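Spending the robot money: where I've got to

Wednesday, April 24, 2024

A few of you wrote back after the last newsletter asking how the equipment plan was coming along, so this is the long answer. Get a coffee, because there's a spreadsheet in it (well, the story of a spreadsheet).

Quick recap for anyone new. We have one lab space at Bosham, one budget round that closes in November, and a project called Stulley that is supposed to get a robot clearing and sorting things on a kitchen counter. Drinks, produce, glassware, whatever has been left out. What we don't have yet is the robot.

My first draft of the plan was very simple. Buy an arm, buy a gripper, buy a table, start work. I was quite proud of it for one afternoon. Then I started calling around for quotes and the draft grew lines I hadn't thought of - a stand the arm can be bolted to, a safety stop, spare fingertips, a second power circuit, shipping both ways if something has to go back for repair. By the end of the week the arm was less than half of the total, and I had learned to ask every seller the same dull question: what else do I have to buy before it moves?

The two quotes

Codo quoted us for a purchase. You pay up front, you own the thing, and support is a separate contract you can take or leave. Kamolrat quoted a lease over 36 months with support included and an option to swap the gripper once during the term.

I went in wanting to buy. I like owning equipment and I hate monthly invoices! But the swap option has been nagging at me, and it's the glassware that's doing it. A gripper that will happily pick up a can may be hopeless with a thin stem, and I would much rather find that out with a swap in my pocket. On the other hand, the lease costs more over the full term, and at the end of it we hand everything back and have an empty stand to show for it.

So for now both are still in the sheet, side by side, each with its own column of extras. If you have leased an arm and lived to tell the tale, please write to me. I'd especially like to hear how long repairs took.

Simulation first, and why it's in the budget

The biggest change since the first draft is that I've moved simulation to the top of the list. It used to be a footnote. Now it's a proper line, with a workstation, a graphics card I winced at, and three months of somebody's time to build and look after the kitchens.

What changed my mind was the layout question. We'd been arguing for weeks over whether the test counter should be a straight run or an L, and every version of that argument ended with someone sketching on the back of an envelope. In simulation you can just build the corner and look at how far the far end is. Our current kitchen has the L, and I've been staring at the gap between the near stuff and the bottle over on the other side, wondering whether a fixed arm is even the right purchase or whether we need something on a rail. A rail isn't in either quote, by the way. I've asked.

The tiles have been useful too. Shiny surfaces and clear glass are hard on cameras, and even on my own screen I have to hunt for the glass at the back. That has pushed me to put more money toward sensing and a bit less toward the arm's payload, which none of our objects come close to needing. 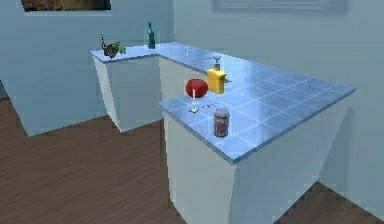 What's left to decide

The rail, first of all. I want reach checked in the simulated kitchen before anyone signs anything, and I've set aside May for that.

Then consumables. I've put in 700 dollars for groceries, glasses and cleaning supplies, and I've been told that's low. We will break things. I've budgeted for 100 cheap glasses and I'm told that may be low as well.

Last is training time. Neither seller includes much of it, and I keep being tempted to cut that line to make the total look nicer. I've cut it twice and put it back twice. It's in at the moment.

I'll send the next version of the sheet to anyone who wants it - just reply to this email and tell me which tab you'd like to argue with. Comments on the lease are the most urgent, as Kamolrat will only hold their price until the end of next month.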